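Thread by Yorath
Filed under: Home & Laundry / Fabric Care
Tuesday, November 25, 2025

1/ Notes on why white cotton tops go gray, and what I changed in my wash routine in October. Long thread, mostly about water hardness and dosing.

2/ Graying is mostly redeposition. Soil comes off the cloth, stays in the wash water, then settles back on whatever is in the drum. Cotton picks it up evenly, so you don't notice until you hold the top next to a new one.

3/ Hard water makes it worse. Calcium ties up part of the detergent before it reaches the soil. Same scoop, less cleaning. The dosing table on the box usually has a column for hard water and most people read the other one.

4/ We moved to Garnthorpe last year. Water there is hard enough to scale a kettle in a week. I kept using my old dose for months and blamed the machine.

5/ Second cause: overloading. If you can't fit a flat hand between the load and the top of the drum, rinse water isn't getting through. Whites need the room more than jeans do.
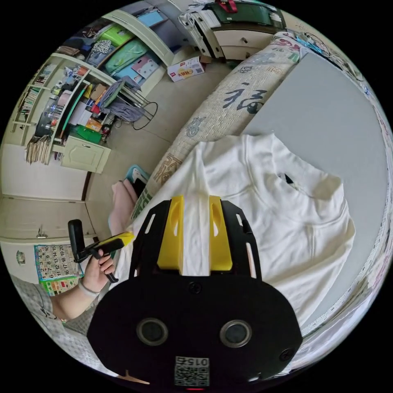

6/ Grikance replied asking whether chlorine bleach would be quicker. On pure cotton, yes, for stains. On anything with elastane in the cuffs or collar it breaks down the stretch, and on polyester blends it can leave a yellow cast. Read the fiber label first.

7/ Oxygen bleach (sodium percarbonate) is slower and safer for blends. It needs warm water to do much. At a cold setting you are mostly rinsing powder down the drain.

8/ My current routine for whites: detergent at the hard-water dose, percarbonate in the drum, warm cycle, extra rinse. No fabric softener. Softener leaves a film, and the film holds soil.

9/ Collars get treated separately. Body oil doesn't come out with oxygen bleach alone. A little dish soap worked in by hand, left for a few minutes, then straight into the wash.

10/ For tops that are already gray: soak overnight in warm water with percarbonate, then wash as normal. I allow up to 3 soaks. If there's no change after the last one, the gray is probably dye transfer or worn fiber, and more soaking just wears the cloth.

11/ Drying. Line drying in sun helps a bit. High heat in the dryer sets any oil left in the collar, so check the collar before it goes in.

12/ Fold when fully dry. Damp cotton in a closed drawer gets a smell that takes another wash to remove.

13/ Will post the dosing numbers for soft water separately. I need to borrow a test strip from someone on the other side of the hill.

1,316 likes
2 shares

Recent posts
Descaling a washer without taking it apart
Powder or liquid in hard water
Why towels stop absorbing
Reading a fiber label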